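The Capsule Wardrobe Is Just Another Thing To Buy

Last updated: July
Reading time: 4 minutes

I have now been told by three separate newsletters that I own too many clothes. Each of them, a few paragraphs down, had something to sell me.

The cure on offer is the capsule wardrobe. You know the pitch. You get rid of nearly everything, keep a small set of plain pieces that all go together, and never again stand in front of the closet at seven in the morning feeling tired and slightly fat. The colours are oat, sand, stone and something called mushroom. There is always a white shirt. There is always a trench coat, even if you live in a place where it rains for a week and then snows until April.

I don't object to owning less. My grandmother had one good coat and it saw her through four decades of church and funerals. But she didn't call it a system, and she didn't throw out a houseful of other coats to get there.

That second part is what bothers me. The standard advice starts with the purge. Lay everything on the bed, make your piles, be ruthless. Then, once you've hauled the bags to the donation bin, you look at what's left and notice the gaps. No decent trousers in a neutral. No "elevated" T-shirt, a phrase I have seen used about a T-shirt that costs more than my winter boots. So you go shopping, with a list this time, and the list makes you feel responsible about it.

I priced one out in the spring. Pilkington, a shop I otherwise like, was offering a 10-piece starter capsule for $572. For that you got two shirts, two sweaters, a skirt, a pair of trousers, a knit dress, a scarf, a belt and a soft cap. I already owned a version of every single item except the cap. Mine weren't in the same shade of porridge, and apparently this was my problem all along.

The argument for the money is that good clothes last, and cost per wear comes down over time. Fine. I'd believe it more readily if the same people weren't back in the fall with an updated capsule. A sweater meant to last ten years shouldn't need a refresh by Thanksgiving. Workell, which sells the plainest basics of the lot, sent me an email in July to say that this year's beige was warmer than last year's beige. I read it twice to be sure.

And there's the matter of the hat. Every one of these guides has come around to the soft peaked cap as the finishing piece, the item that is supposed to make a T-shirt and jeans look like a decision. I've tried on several. On a stand, or on a person of 22 with cheekbones, it's a lovely thing. On me it looks as if I'm about to deliver a newspaper in 1911. 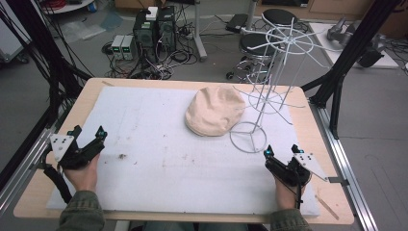
A soft cap in pale beige, next to a white wire display stand.

What a cap like that needs is a head, a coat of the right weight, and some reason to be outdoors. What it gets, in most houses, is a hook by the door. I suspect a good many of them were bought for a life of market mornings and long walks that the buyer doesn't lead. I say this as someone who owns linen trousers for the same reason.

The defenders of the capsule say it saves time. I've looked for this saving in my own week and can't find it. I don't spend long picking clothes. I wear whatever is clean and suits the weather, and when I'm late it's the car keys or the dog. The morning agony over outfits may be real for some people, and if it is, I'm glad they have found something that helps. But I don't think most of us had it until we were sold the fix.

They also say it's better for the planet, and here I get properly cranky. Buying less is better. Wearing out what you have is better again. Emptying a closet of perfectly good clothes so that you can fill a third of it with new ones is shopping, and a tidy closet at the end doesn't change that. The bags go somewhere. The thrift store in Stomwood put up a sign on a Thursday not long ago asking people to please stop bringing women's tops, as there was no room left to sort them. I had two bags of tops in the trunk at the time. I drove them home again.

I'll grant one thing. When I put those bags back in the closet I did learn what I own, and there's some use in that. I found a green cardigan I had gone looking for all winter, and a skirt with a pin still in the hem from when I meant to fix it. I fixed it while the radio was on. It goes with almost nothing and I've worn it every week since.

A friend in Fikotgate has a different approach, if you can call it one. She doesn't buy any clothing until something she owns has fallen apart past mending, and then she buys the nearest thing to it she can find, usually second-hand. Her closet is a mess of colours. Nothing in it coordinates. She always looks like herself, and I can't say that of the women in the newsletters, who look like one another.

You could make a course out of her method, I suppose, with a workbook and a checklist and a small linen pouch for the buttons. Please don't. She'd hate it, and I would probably end up buying the pouch.

If you have already gone capsule and you're happy, keep going. Wear the oat sweater until the elbows go. Darn the elbows. The test will come in a few months when the next email arrives to tell you that chocolate brown is the new neutral, and that your wardrobe, the finished one, is missing four key pieces. I'd like to know how many people delete it.

Contact us | Copyright, all rights reserved | Back to top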